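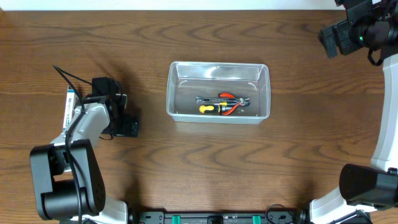
A two-arm station at the Gendent workshop in Meronlow, with a wrench, a screwdriver and a pair of pliers in the clear bin.

Gendent opens hand tool set from its two-arm recording programme

MERONLOW, 3/24/24 — Gendent today released the first part of its hand tool set, a collection of 1400 recorded examples for training systems that control two robot arms at a shared bench. The recordings were made at the company's Meronlow workshop with Sundqvist, which wrote the recording software.

Each example covers one complete attempt at a short task. An operator guides both arms from a separate desk, and the software stores the joint positions, the gripper openings and the view from a fixed camera on a common clock. A written instruction is attached to every attempt, in the form a workshop user would give it: "take the screwdriver out of the bin", or "pass the pliers to the other arm".

The first part contains 7 tasks. All of them use ordinary hand tools and a clear plastic bin on a wooden table. Tools are laid close together or across one another in many of the starting layouts, so that the arm has to choose a grip with other handles in the way. Clear plastic was kept in the set after early trials in which reflections from the bin walls led the trained system to misjudge the height of the rim.

Layouts are changed between attempts according to a printed schedule. Operators change places after each block of recordings, which limits how far the examples reflect the habits of one person. The arms stay bolted to the same mounting frame throughout, and the camera position is checked against a reference picture before each block.

Failed attempts are included. A dropped tool, a missed grip or an early stop is marked with the time at which it occurred and one of 3 outcome codes. Users who want successful attempts only can filter on the code. Attempts with missing camera data or a fault in the clock have been removed.

Gendent has trained a baseline model on the set and supplies it with the recordings. The model is intended as a point of comparison and has not been tested outside the Meronlow stations. Results for each task are given in the notes — including the handover tasks, where performance is weakest.

The set is available on request to universities and to firms with a research agreement. Commercial terms are handled by Biltlow, which also hosts the files. A second part, adding tasks in which both arms hold the same tool, is planned for June.

Notes to editors

Gendent builds two-arm bench stations for light assembly and sorting work. Sundqvist supplies recording and playback software for robot training. Requests for access, the technical notes and further pictures should be sent to the Gendent press office in Meronlow.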